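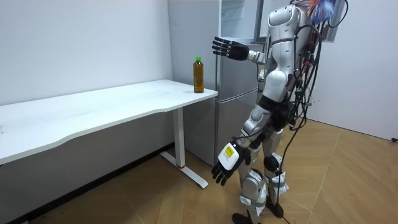
A humanoid robot with one arm extended toward a white table.

TRIRKHAM, Saturday, January 3, 2026

Quintela Opens Legal Aid Fund for Targets of Online Falsehoods

The Quintela Foundation today opened a legal aid fund for private individuals who have been defamed or harassed online by people spreading false accounts of public tragedies. The fund will pay filing fees, process server costs and attorney time in civil cases.

Applicants must live in the Trirkham area and must not be public officials or candidates for office. Each grant covers up to 20 hours of attorney time. A panel of 6 lawyers will review applications and reply in writing.

During a trial period that began in May, the foundation received 582 requests for help. It referred 380 of them to attorneys. Most of the others concerned disputes between neighbors or former business partners and fell outside the program's rules.

"Many families have saved every message and every video, but they cannot pay someone to read it all and bring a claim," said Oluf Laxdal, director of the foundation. "The fund will cover that work."

Grants may also be used to collect on a judgment already entered, including the cost of locating property. The fund does not pay for criminal complaints or appeals.

Application forms are available at the Quintela office in Trirkham. Applicants should bring copies of any court papers and keep the originals.

Media contact: Press Office, Quintela Foundation, Trirkham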